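Vornurer Guided Sorting Station

The Vornurer station is for offices and packing rooms where small items, such as markers, are put into boxes by hand. Staff show the task at a table, and the station then takes over the repeat work.

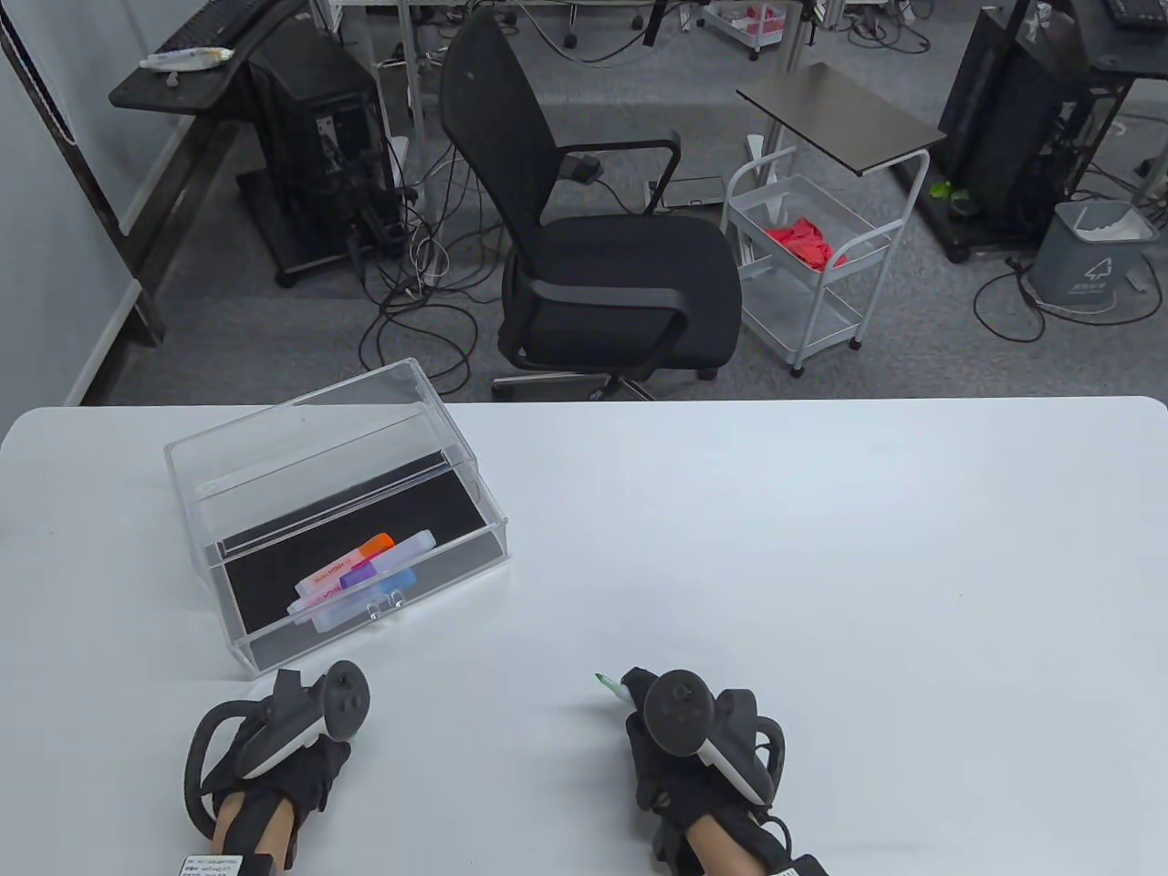
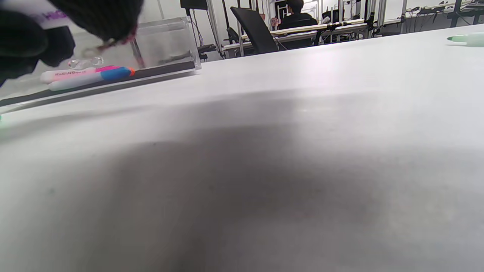

Lungu Vodton

At our Skikville site, people who once packed full shifts now set up tasks, check results and handle exceptions. Training is given before the station goes into use, and no job is changed without notice to the employee.

Rated output: 1,455 items per shift
Service interval: 3,000 hours
Orders for December delivery are open.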